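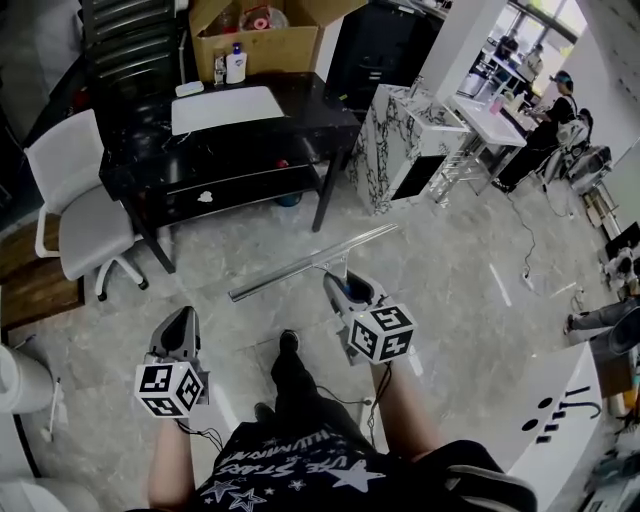

Las dos pinzas de mano, con el limpiacristales sujeto en la derecha.

Clevum: datos de limpieza con dos pinzas

Hola! Este es el README del conjunto de datos que estamos montando en el club de robótica, y lo escribo yo porque perdí el sorteo (Noémie Langlois ganó y se quedó con los scripts, que es lo divertido). Si llegas nuevo al proyecto, léelo entero antes de tocar nada, por favor.

Qué hay dentro

Ahora mismo son 2.007 episodios, todos de tareas de limpieza: pasar el limpiacristales por el suelo, repasar mesas, recoger botes y devolverlos a su sitio. Los graba una persona con una pinza en cada mano. Cada pinza lleva un cubo blanco con marcadores en blanco y negro, y de ahí sacamos la posición. La mayoría de los episodios dura alrededor de 28 segundos, aunque los de suelo se nos van bastante más largos.

Carpetas

ader/ — vídeo de la cámara de cabeza, un archivo por episodio
dabbas/ — trayectorias de las dos pinzas, ya sincronizadas con el vídeo
notas/ — lo que apuntamos a mano al terminar cada toma (mi letra pasada a limpio, de nada)

Los nombres de las carpetas vienen de la primera versión y nos dio pereza cambiarlos. Si los cambias tú, acuérdate de que el cargador de Noémie los tiene escritos a fuego en tres sitios distintos.

Cómo cargarlo

python cargar.py --tarea suelo --mano derecha

Con --mano ambas te devuelve las dos trayectorias en el mismo archivo. La opción --tarea admite suelo, mesa y botes. Si no pones nada te lo carga todo, y en los portátiles del aula eso tarda una eternidad, avisado quedas!

Cosas que hemos ido aprendiendo

El limpiacristales metálico es lo peor y lo mejor del conjunto. Brilla muchísimo, y según le dé la luz de la ventana el detector de bordes se vuelve loco, pero las trayectorias que salen son preciosas, largas y limpias. Shadi Khasawneh preparó un filtro para los reflejos y está en la rama statmont — todavía sin fusionar, le faltan pruebas con los episodios de mesa.

Ojo con los cables. Cada pinza lleva el suyo colgando y, si das un paso atrás sin mirar, te lo pisas. Antes de empezar una toma, cable por fuera del brazo y un par de giros de muñeca para ver que no tira.

Los cubos tienen que verse desde la cámara casi todo el rato. Si giras mucho la mano el marcador se pierde y la trayectoria pega un salto. Hasta 10 fotogramas seguidos los interpolamos; a partir de ahí el episodio va a la carpeta de descartes y se repite.

Pendiente

Faltan etiquetas en los episodios de botes que grabamos en junio. También quiero separar los del suelo por tipo de baldosa, que el dibujo tipo mármol confunde al seguimiento visual más de lo que esperábamos. Y alguien tiene que revisar el script de sincronización, que a veces desplaza la mano izquierda un fotograma (Noémie dice que no, yo digo que sí, hay una incidencia abierta con las gráficas).

Para dudas, abre una incidencia en el repositorio y ponle la etiqueta datos. Las miro casi todas las tardes, después de clase.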